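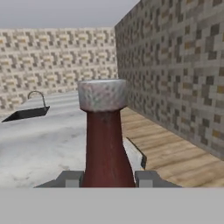

Cupboard Notes, no. 73

Wednesday's thread is on bottled sauces and condiments, mostly how long they keep and where to keep them. I had a lot of replies to the one on dried beans asking for this.

1/ Start with the label. "Best before" is about quality, "use by" is about safety. Most bottled sauces carry a best before, and that date is for the unopened bottle. Once you open it you need the smaller print, usually on the back near the bottom, which says something like "refrigerate after opening and use within eight weeks".

2/ Write the date you opened it on the cap or on a bit of masking tape. I use a wax pencil for glass and a marker for plastic. Marker rubs off glass in the fridge within a week or so.

3/ Ketchup. Fine in the cupboard for a month if you get through it quickly. It has enough vinegar and sugar in it. I keep mine in the fridge because we don't get through it quickly.

4/ Brown sauce, same. It darkens with age, which does no harm, though the flavour goes flat.

5/ Soy sauce. It won't go off in any hurry but it does lose its smell. Small bottle in the fridge, big bottle somewhere dark. If you buy the big tins, decant.

6/ Mayonnaise goes in the fridge as soon as it's open and stays there. If it has sat out all afternoon at a barbecue in July, bin it.

7/ Mustard is the one people worry about least and they're right. English mustard loses its heat after a few months. Powder in a tin keeps far longer, so I buy that and mix a spoonful when I want it. Cold water, ten minutes' wait.

8/ Low-sugar and low-salt versions don't keep as long as the ordinary ones. The sugar and salt were doing some of the work. Read those labels twice.

9/ Anything homemade needs its own rules. Fatemeh Ghasemi sent me her pomegranate and walnut sauce recipe after the last thread and asked how long it would last. Three days in the fridge, or freeze it in a tub. Nuts and oil don't hold up well in a jar.

10/ Chilli sauce. Vinegar ones will sit in a cupboard for months. Fruit ones (mango, pineapple) want the fridge. Efren Maglaya makes a fermented one and leaves the lid slightly loose for the first fortnight. He has had one go over the ceiling.

11/ Crusty caps. Take the cap off, soak it in hot water with a drop of washing-up liquid, go round the thread with an old toothbrush, dry it properly before it goes back. Wipe the neck of the bottle too or you'll be doing it again next week.

12/ Getting the last of it out. Stand the bottle on its head in a mug overnight. For vinegar-based sauces, a splash of vinegar and a shake. For anything thick and sweet, a splash of warm water and straight into a stew.

13/ Cost. I added up what I threw out when we moved from Cistby: 11 bottles, nearly all of them bought for one recipe. Now if a recipe wants two spoonfuls of something I haven't got, I look for a swap first.

14/ Swaps that have worked for me. Worcester sauce plus a pinch of sugar for tamarind. Marmalade and vinegar for plum sauce. Soy and black treacle for dark soy.

15/ Swap that didn't: malt vinegar for rice vinegar in a dressing. Use cider vinegar.

16/ Fridge door or shelf? The door is the warmest part. Good enough for ketchup, mustard and anything pickled. Mayonnaise and creamy dressings go on a shelf towards the back.

17/ Rinse empties before recycling. Our council wants the caps left on plastic and taken off glass, but yours may differ, so check.

Next one is on oils. Marlene Paiva has already asked about walnut oil and yes, it will be in there.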